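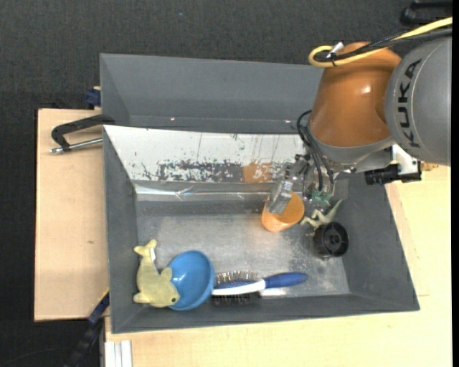
Macarena Sarmiento wrote in the margin of last week's notes that her dishwasher has been washing plates since before she was born, so surely machines can do chores already, and what are we all fussing over? I love this comment, and I'd like us to spend most of the hour on it (bring your coffee!).

The dishwasher is wonderful at its job, but somebody still has to load it. Somebody scrapes the plates, turns the bowls the right way and fishes the spoon out from under the rack. Picking one thing out of a mixed bin is that same kind of work. A cup has a rim you can grab, a plush toy squashes, and a hairbrush is handle at one end and bristles at the other.

Please read the Trurkton handout before class, at least the first 3 pages. Then take a chore you did this morning and write down every time your hand let go of something and took hold again. Folding towels is a good one, and so is packing a lunch.

Question to think over: if an arm managed 200 picks and dropped 2, would you let it put away your glasses? Would you feel the same after 1,000?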